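Every spring I check whether a machine can do my chores yet. It's May, I have a basket of towels and an opinion, so here we go. Thread.

1/ Ground rules. A chore counts as done when I don't have to go in afterward and do it again. By this standard my dishwasher is a robot, my robot vacuum is a pet, and my teenager is a prototype.

2/ Start with the vacuum, a Prollgate, bought used. It has a map of my apartment with 3 rooms on it. I have 4 rooms. The kitchen is apparently a matter of faith.

3/ In fairness, it does the hallway beautifully. My hallway has never been the problem. You could eat off my hallway. You'd have to, the kitchen's a mess.

4/ Laundry next. Washing: solved before I was born. Drying: solved. Folding: last month I watched a demo of a machine folding a T-shirt. It took 6 minutes and the shirt came out looking like it had been read its rights.

5/ I then folded one myself in a few seconds, badly, and put it in the wrong drawer. So we're neck and neck on quality and I'm ahead on speed.

6/ Fitted sheets I'm not going to bring up. Leave the machines some dignity. Leave me some too.

7/ Shop floor. I put in a few years at Gastetti in Tultesbridge (bathroom fixtures, you've probably washed your hands under one). We had a very good arm on the line. It could place a faucet body in a jig all night long without a single complaint about the radio.

8/ What it couldn't do was the end of the shift. Sweep up, break down the boxes, find the lid that goes with the tub, wipe the thing that somebody put a coffee on. All that was me. The arm got the career and I got the broom.

9/ People who sell these things love the word "repetitive." Nothing in my house is repetitive. The same sock comes through the wash every week in a completely different shape and usually inside another sock.

10/ A guy at the Le Goff open day told the crowd that the hard part is hands. Backs and legs and wheels are coming along, but hands are a pain. I wrote that on my parking stub and have been annoyingly smug about it since.

11/ Because look at what you do when you clear a desk. You slide the mug with your wrist. You pinch a crumb. You pick a keyboard up by one edge, and you know without thinking how much it's going to sag and where the cable's going to snag. You've never once planned it.

12/ Now try it with two long stiff fingers per hand. I've done the home version with salad tongs. I got a keyboard off the table on the third try and took a pen cup with it. Pens went everywhere. I picked those up by hand like an animal.

13/ A few of you asked after the last thread if they program this stuff one motion at a time. Less and less, as far as I can tell. A lot of it now is a person doing the chore with the grippers on, over and over, and the machine learning from the record of it. So the road to never tidying a desk again goes through somebody tidying a desk all afternoon.

14/ I find this weirdly comforting. All that math, and at the bottom of it is a person in an office chair moving a thing from here to there. I've been training for this job my whole life and would like to discuss back pay.

15/ Somebody will say my standards are too high. My standards are a table I can put a plate on. I'm one flight up, the building is number 3423, and I will leave the door unlocked for any machine that wants to prove me wrong. It will have to manage the stairs. (The Prollgate can't come down to meet you.)

16/ Current scores, out of whatever:
Dishes: yes, if I load it, unload it, and scrape the lasagna pan
Floors: the hallway, yes
Folding: no
Putting away: oh no
Bathroom: I wouldn't ask that of anyone
Desk: getting somewhere, one keyboard at a time

17/ Things I would pay for today, in this order. A machine that takes the clean stuff out of the dishwasher. A machine that knows which drawer the peeler goes in. A machine that phones the other machines when they get stuck under the couch.

18/ Things I've been offered instead: a fridge that sends me messages. It wants me to know the door is open. I know the door is open. I'm standing in it, eating cheese.

19/ The optimists do have a point, and I'll give it to them in small print. Three years ago the demos were all blocks. Red block, blue block, round of applause. Lately it's regular stuff off a regular desk, in a room that looks like people work in it. I'd call that progress, and I still have to do the towels.

20/ My guess for next year's thread: desks, kind of. Towels, slowly. Socks, never. Check back in May and bring a basket, I'll have one ready for you.

21/ Closing with the state of the art, office division. Both hands geared up and a Lenovo waiting on the table.
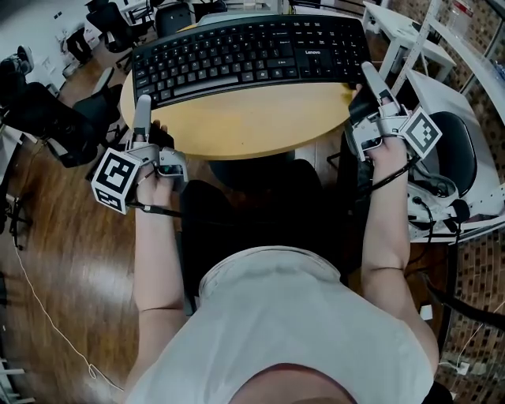

tultes_nightshift: I worked a line for 14 years and you're dead right about the broom. They automated everything with a number on it and the sweeping didn't have one. My bet is your towels get solved before anybody's shop floor does, though. Towels at least are all towels. You should see what collects under a conveyor.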